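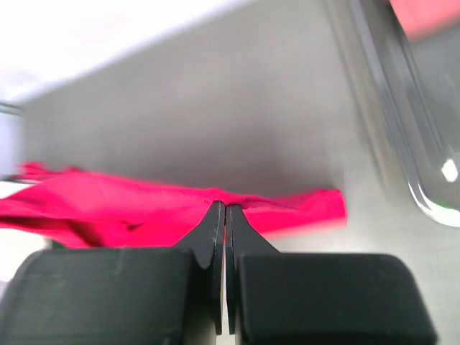
How to fold slippery cloth?
Posted by samulach60, 25th June

I have a red-pink cloth, a bit glossy, and it never stays folded. Always it goes back in waves. Must I iron it first?

Hubert Danzer
Iron on low, inside out - but check the label before. Then fold in thirds on a towel, so it does not slide. Mine stays flat in the drawer since October.

Mulligan97
just roll it

Catora
Rolling is good also, but roll not too tight.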